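Buy the Better Practice Skin

Our skills room at Kanthorpe used the same foam suture pads for years. They were cheap, they came in boxes of 53, and people learned bad habits on them. I think a training program that spends money on instruments and saves it on pads has its budget upside down.

Foam forgives too much. You can pull hard on a knot and it just squashes. A pad with a proper surface layer makes you pay attention to where the needle goes in and how far from the edge it comes out. Saulius Venckus, who taught me, used to say he could tell a foam-trained resident by the second stitch – too tight, and too close to the cut.

Aba Amoah disagrees with me. She thinks beginners should tie 200 knots on a shoelace before they touch anything expensive, and she has a point about knots. But a shoelace has no edges to bring together, and closing the edges is the job.

My own rule is to stop after the first stitch and look at it. A straight, thin cut is best for this. If the knot is sitting on the line, I would rather see it moved to one side before the next one goes in.

One stitch tied and the needle still on the thread, then the jaws of an instrument standing open, then a second length laid across the cut and not yet tied:

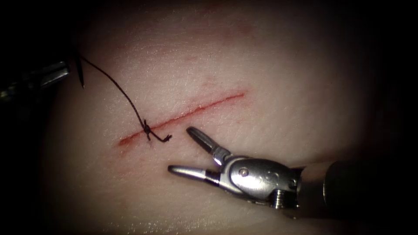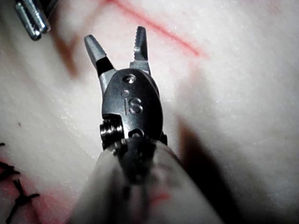
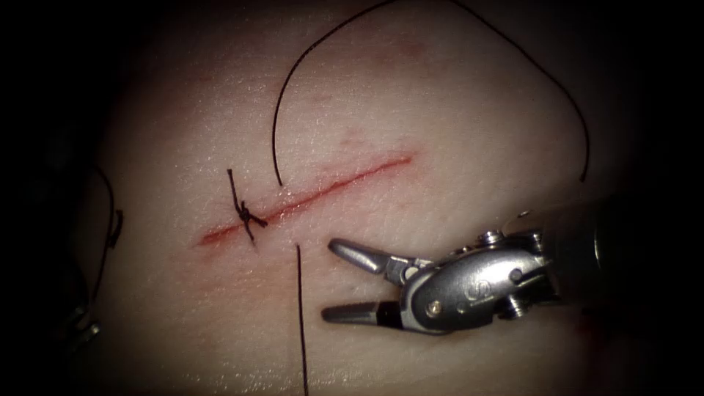

What I would cut instead

Drop the printed manuals and the second set of scissors. That paid for 8 good pads in our case, and we share them between two groups. Mark each one with the month it was opened. Ours from November are still in use.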